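Notebook, June, started 10.40 am
Sourdough starter and the rye trouble, continued

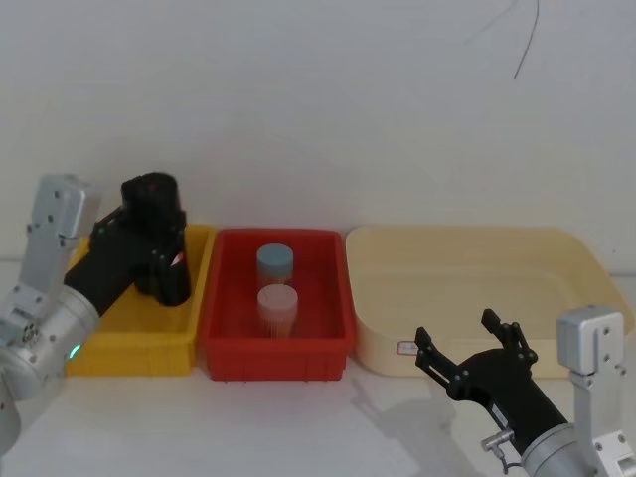 Flora Leckie reckons I'm feeding it too late. She read my last entry over her tea and wrote in the margin that a rye starter wants its flour before it collapses, and that by the time mine smells of nail varnish I've missed the boat by hours. Fair enough, Flora, but I do sleep.

So, where we are. Two jars on the go, both from the same mother. Jar one (I've been calling it Vena, no good reason) gets wholemeal rye and tap water. Jar two is Nikine and gets half rye, half strong white, with water that has stood overnight in the jug. Both fed at 10 last night, lids resting on top and not screwed down – I learned that one the messy way in the spring.

Vena was up to the tape by breakfast and had already begun to sag in the middle. Sharp smell, a bit like pear drops. Nikine was slower, nicely domed, and smelled of yoghurt. I know which I'd rather eat! But the Vena loaf last week had so much more flavour, so I'm not giving up on it.

Baked one loaf from each yesterday. Same tin, same oven, one after the other, and I did let the oven come back up in between (Flora will ask). The Vena loaf had a gummy line along the bottom, 5 mm at the thickest part. I cut it while it was still warm, which was daft, and I suspect half the gumminess is my own impatience. The Nikine loaf I left till the evening and it sliced beautifully. Not a fair test, then. Next time both get wrapped in a tea towel and left alone overnight.

Salt: I've been putting in 11 g per loaf. Flora uses less and says hers rises quicker. Might drop it for one bake, though saltless rye is a sad thing and I don't want to go far down that road.

Flour note, before I forget. The bag from Carnegie is nearly done and the new one is from Skuken, a good deal coarser between the fingers. It drinks more water too. My first dough with it stood up like plasterer's mix and I had to keep wetting my hands. I'll hold back on changing anything else until I've got the feel of it.

To do: move the feed to teatime and see if Flora's right. New tape on both jars, the old stuff has gone furry. Find the lid of the big tin. Bring a slice of each in for the others, with butter, and don't say which is which.

Later, 4 pm. Vena has gone quite flat and there's grey liquid on top. Stirred it back in and fed it early. Nikine still holding its dome.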